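Quelle finition et quelle alimentation électrique pour un grand plateau de couture ?

Question de Dela Odoi, samedi 25 mai 2019

Bonjour à tous !

Je me lance enfin ! Après des années à coudre sur un coin de la table à manger (et à tout ranger avant chaque repas), je récupère la petite pièce du fond pour en faire un vrai coin couture. J'en rêve depuis l'hiver dernier et j'ai déjà dessiné le plan je ne sais combien de fois.

Le plateau est en bois massif, acheté chez un menuisier de Vitmont qui liquidait ses chutes. Il est brut, poncé grossièrement, avec un veinage superbe que je voudrais garder bien visible. Dessus il y aura la machine, la surjeteuse, une lampe et, les jours de repassage, le fer. Une seule prise murale dans la pièce, évidemment du mauvais côté, derrière la porte.

Mes questions :

Huile, cire ou vernis ? J'ai peur que l'huile tache les tissus clairs, surtout le lin et la soie. Mais le vernis, je trouve ça froid sous les avant-bras quand on guide une longue couture.

Pour le courant, est-ce que je peux tout brancher sur une multiprise posée sur le plateau, ou faut-il la fixer dessous ? La surjeteuse a un câble vraiment court. Et le fer, on le met avec le reste ou pas ?

J'ai mis de côté 286 euros pour l'ensemble, quincaillerie et tabouret compris. Si vous avez des astuces pour la lumière, je prends aussi !
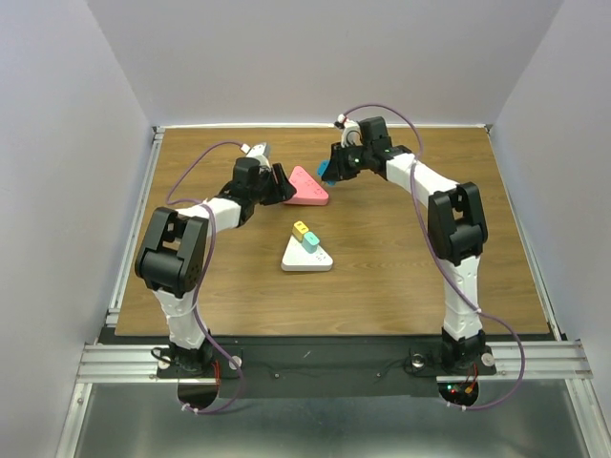
Mariama Nyarko

Oh, quel beau projet ! J'ai fait la même chose en décembre et je n'ai plus jamais eu envie de retourner à la table de la salle à manger. Je te réponds dans le désordre.

Pour le fer, c'est un non franc et massif. Un fer ou une centrale vapeur, ça chauffe, donc ça consomme énormément par rapport à tout le reste. Branche-le directement au mur, tout seul, et installe la planche de ce côté-là. Chez moi, ça m'oblige à me lever pour repasser, et figure-toi que mon dos me dit merci ! Les machines à coudre, elles, consomment très peu. Une machine, une surjeteuse et une lampe à LED sur la même multiprise, ça passe sans aucun souci, à condition que la multiprise soit en bon état, avec la terre, et qu'elle ne soit pas elle-même branchée sur une autre multiprise. La puissance maximale est gravée ou imprimée sur le boîtier, souvent au dos. Tu additionnes les watts inscrits sur les plaques de tes appareils et tu compares.

Pour la finition, moi je suis une inconditionnelle de l'huile dure ! Pas l'huile de lin toute bête, qui met une éternité à sécher et qui jaunit, mais une huile-cire pour plan de travail ou pour parquet. C'est doux, c'est chaud, le veinage ressort magnifiquement, et quand tu fais une rayure tu ponces juste l'endroit abîmé et tu en remets un peu. Essaie donc ça avec un vernis !

Ma méthode, si ça peut t'aider :

Tu ponces dans le sens du fil, en passant progressivement à un grain de plus en plus fin. Prends ton temps, tout se joue là. Ensuite tu passes une éponge à peine humide, les fibres se relèvent, tu laisses sécher et tu égrènes à la main très légèrement. Si tu sautes cette étape, ton plateau accrochera le satin et la mousseline, et là, adieu la bonne humeur.

Tu dépoussières à fond. Aspirateur, puis chiffon microfibre. Tu appliques l'huile en couche vraiment mince, tu laisses pénétrer, tu essuies tout le surplus. Tout ! Un surplus oublié, ça fait une zone collante, et c'est celle-là qui tache les tissus. Bien essuyée et bien sèche, une huile dure ne tache rien.

Deuxième couche le lendemain ou selon ce qui est marqué sur le pot. Et patience avant d'y poser du lin blanc : je laisse mon test parler, un vieux mouchoir blanc frotté bien fort et laissé toute une nuit sous une pile de livres. S'il ressort impeccable, c'est parti.

N'oublie pas le dessous du plateau et les chants ! Un plateau huilé d'un seul côté peut se mettre à tuiler, le bois prend l'humidité par la face brute et il se courbe. Le mien a failli y passer. 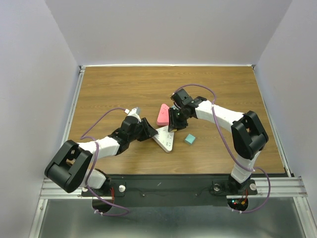 Attention aussi aux chiffons imbibés d'huile. On ne les jette jamais en boule à la poubelle, ils peuvent s'enflammer tout seuls en séchant. Je les étale dehors bien à plat, ou je les noie dans un seau d'eau avant de m'en débarrasser. J'insiste parce que les gens l'ignorent souvent et que c'est un vrai risque.

Côté budget, tu es large. J'avais trouvé mon huile chez Vatoneo, au rayon parquet, bien moins chère que le petit pot « spécial table » juste en face. Garde des sous pour le tabouret, c'est lui que tu vas aimer ou détester tous les jours.

Raconte-nous la suite, j'ai hâte de voir ce que tu vas coudre dessus !

Réponse de Sulemana

Vernis. L'huile il faut en remettre tout le temps. J'ai un plateau verni depuis longtemps et il n'a pas bougé. Pour l'électricité, faites venir quelqu'un et rajoutez une prise.

Réponse de Lorkunetti

Bonjour Dela, et bravo pour la pièce à soi, il n'y a rien de mieux !

Je suis d'accord avec Mariama sur presque tout, je complète sur l'électricité et la lumière, mes deux marottes.

La multiprise dessus ou dessous : les deux se défendent. Dessous, c'est propre, les câbles disparaissent et le tissu glisse sans rien accrocher. Par contre on finit à quatre pattes chaque fois qu'on veut débrancher la surjeteuse pour changer un couteau, et comme on a la flemme, on ne débranche pas. Mauvaise idée ! Dessus, tout est à portée de main, mais il faut lui trouver une place qui ne gêne pas le passage du tissu. Moi je la mets au fond du plateau, derrière les machines, à plat. Avec un câble court comme le tien, c'est ce que j'essaierais d'abord. Regarde bien la forme avant d'acheter : les modèles tout en longueur rangent les prises à la queue leu leu et les gros transformateurs mordent sur la voisine. Les modèles ramassés prennent moins de place et laissent souvent les fiches partir dans des directions différentes, un bonheur quand on a un transfo de lampe bien dodu.

Si tu la fixes quand même dessous, passe par les encoches prévues au dos, avec des vis courtes. On ne perce jamais le boîtier, et on vérifie la longueur des vis par rapport à l'épaisseur du plateau (oui, j'ai vu une pointe ressortir en plein milieu d'un dessus tout neuf, j'en ai encore mal au cœur).

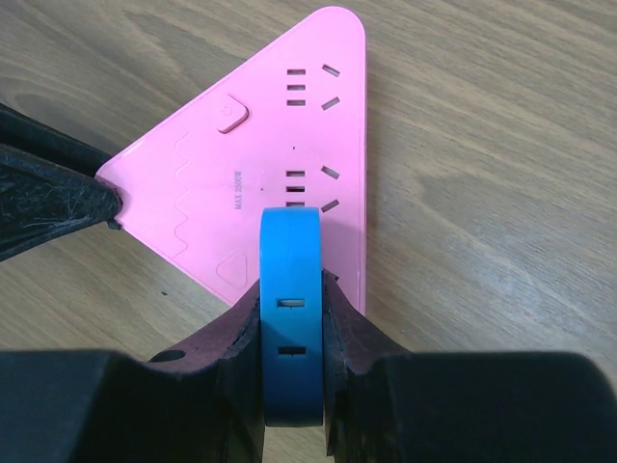 Pense aussi au trajet du câble jusqu'au mur. Derrière une porte, c'est l'endroit typique où il se fait pincer, et un câble écrasé à chaque ouverture finit par s'abîmer à l'intérieur sans que ça se voie. Fais-le courir le long de la plinthe dans une goulotte adhésive et laisse la porte tranquille. Et jamais sous un tapis, s'il te plaît ! Si la longueur ne suffit pas, achète une multiprise avec un câble plus long au lieu d'ajouter une rallonge. Sulemana n'a pas tort, une prise de plus au bon endroit serait l'idéal, mais si tu es locataire ou que tu veux coudre dès ce week-end, on vit très bien sans.

Un interrupteur sur la multiprise, c'est un petit luxe que j'adore. Un clic en partant, tout est coupé, la lampe, les machines, et je ferme la porte l'esprit léger.

Pour la lumière : une lampe à bras articulé placée du côté opposé à la main qui coupe, pour ne pas travailler dans sa propre ombre. Blanc neutre si tu veux assortir tes fils sans mauvaise surprise, le blanc chaud te fera prendre un bleu marine pour un noir (ça m'est arrivé sur un ourlet entier, à découdre le dimanche soir). J'ai fixé la mienne à 45 cm au-dessus de l'aiguille et c'est parfait pour mes yeux, mais essaie à la main avant de serrer quoi que ce soit.

Dernière chose, sur la hauteur du plateau. Assieds-toi sur ton futur tabouret, laisse tomber les épaules, plie les coudes : les avant-bras doivent arriver à l'horizontale au niveau de la plaque de la machine, pas au niveau du bois. On oublie toujours l'épaisseur de la machine et on se retrouve perché comme au clavecin. Si tu comptes aussi couper debout sur le même plateau, des réhausseurs sous les pieds font très bien l'affaire.

Bonne couture !

Commentaire de Dela Odoi

Merci, merci, merci ! Ce sera l'huile dure, dessus, dessous et sur les chants, et le fer tout seul au mur. Pour la multiprise je commence par la poser au fond du plateau, je verrai à l'usage. J'ai déjà sacrifié un mouchoir blanc pour le test. Est-ce que quelqu'un sait si on peut huiler dans une pièce un peu fraîche ou s'il vaut mieux attendre les beaux jours ?

Commentaire de Mariama Nyarko

Fraîche ça va, ce sera juste plus long à sécher. Humide par contre, attends ! Et ouvre la fenêtre, ça sent fort les premiers jours.

Questions similaires

Comment enlever une auréole d'eau sur un plateau huilé ? (21 réponses)
Ma surjeteuse saute des points sur le jersey
Quelle lampe pour coudre du noir sur du noir ?
Goulotte adhésive qui se décolle de la plinthe
Tabouret ou chaise à roulettes pour un coin couture ?
Vos rangements pour bobines et canettes (426 vues)
Peut-on raccourcir le câble d'une multiprise ?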